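Hidar Parts List

A plain text list of used desktop computer parts, kept by the Altamis repair shop. It has 661 rows, one per part. Last updated in May.

Files

parts.csv — the full list
sockets.csv — 34 socket types, matched to processor names
notes.txt — spelling fixes and merged rows

Columns

part_id, kind, maker, socket, memory_type, year, tested

Blank means unknown. The year is the year printed on the part — if there is none, the field stays blank. In 121 rows the maker is missing.

Rows from the older Vultier list keep their old IDs, which start with V.

Use

Free to copy and change. Please keep notes.txt with the data.

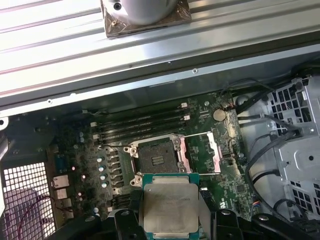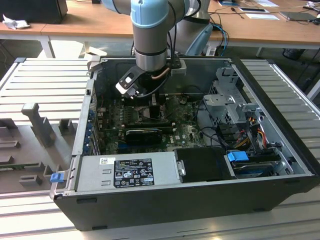
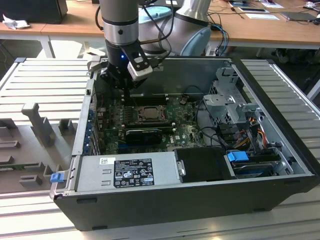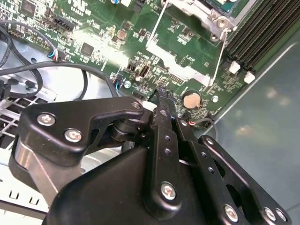 Can I open parts.csv in a spreadsheet?

Any spreadsheet program will read it. Set part_id to text first, or the leading zeros will be lost.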